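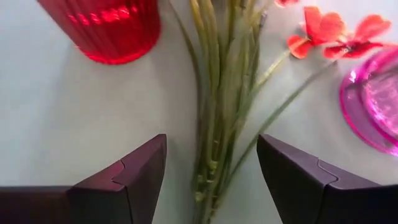

Wrist camera view, flower stems and the red glass.

I have spent most of this month swapping fingers on the arm, and I said I would write up how the Zovine set compared with the ones we printed ourselves. This is the short version. Leonora Policarpio is doing the proper report for Semaan and it will have the tables in it.

The job is flower arranging, more or less. Pick up a stem from the table, lift it clear, put it in a glass. We chose it because a stem is thin and bends, and the petals get in the way of the camera. Artificial flowers hold their shape better than real ones, and we can use the same bunch for weeks.

Our printed fingers are wide with a flat pad. They are fine on the glasses. On a single stem they are fine too, as long as it is lying by itself. With a bundle like the one in the photo at the top, where the stems are packed tight and there are little joints along them, the choice is to take the whole lot or go after one of the loose branches nearer the flower. The flat pads did better on the whole bundle. For single stems I moved the grasp point up to the branches and that helped more than any change to the pad did.

The Zovine fingers are narrower and cost 70 pounds a pair, so I only bought one pair to start with. They reach between stems nicely. The trouble is the screws, which are a different size from everything else we own, and I lost 14 minutes every time I changed over until Yavuz Güneş made me an adaptor plate.

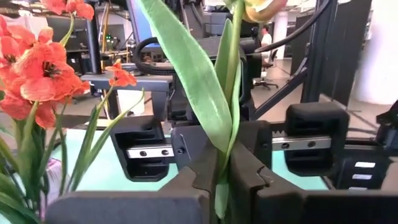
Grip force was the other thing I wanted to sort out. We run the controller at a percentage of its maximum, and 100 is far too much for anything with a leaf on it. I have been working up from the low end in steps of four and writing down where the stem starts to slide. Tulips are awkward for this, as the leaf starts low down and tends to get pinched along with the stem, so the pads are pressing on two things at once and the reading means less than it should. I now do the force runs on bare stem first and only then move to the leafy part.

The camera is the Vidside one for now. Close up it is good enough to pick out single stems, but the fingers take up a lot of the view. Princess Belmonte thinks we should tilt it a few degrees further forward. I would like to try that before we pay for a wider lens.

Next I need to redo the calibration, label the two sets of fingers so they stop getting mixed up in the drawer, and order spare screws. The second round of tests is planned for June.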